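Running a Gripper Station at an Open Day

October 26, 2026

These notes cover a small public demonstration of hand-held grippers used for packing and unpacking tasks. They follow the setup Usmani used for the Saltolano open day and assume two operators at one table.

Before visitors arrive

1. Pick a table with rounded edges if one is available. Leave room for visitors to stand on one side only.
2. Check the jaw pads. Wipe off dust and tape residue, and replace any pad that has started to peel.
3. Open and close each gripper 70 times. Stop if a joint binds.
4. Clear at least 4 GB per gripper for recordings. A full card ends a session without warning on the older Wodow units.

Choosing objects

Use household goods and their packaging. Visitors follow the task sooner when they know the object. Mix stiff items (cartons, open boxes) with soft ones (foam sheet, film, wrapped tubes). Keep glass out of the work area; jars and teapots can stay at the far side of the table.

Demonstrating the grasp

Approach a wrapped item from the sides and close until both pads touch. Squeeze slowly. Hold for a moment before lifting, so that people at the back can see where the pads sit. A second operator can work on loose packaging at the table's edge in the meantime — agree beforehand who reaches across.
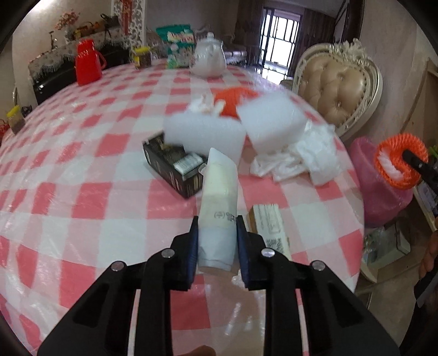 Cirkham wrote after the February session that the slow squeeze should be skipped for thin film, as the wrapper tends to slide under the pads and the item turns before it is lifted. They close in one motion and accept a few crushed wrappers.

Both methods work. For film, try the fast close first and go back to the slow one if the contents are soft.

Letting visitors try

Limit each turn to roughly 90 seconds. Hand over the gripper closed, with the handle toward the visitor. Start with a foam sheet, then a carton. Stop recording during visitor turns unless a signed form is on hand.

Packing up

Label the cards before removing them. Store grippers with the jaws open — pads left pressed together take a set. Log any dropped items under the session number.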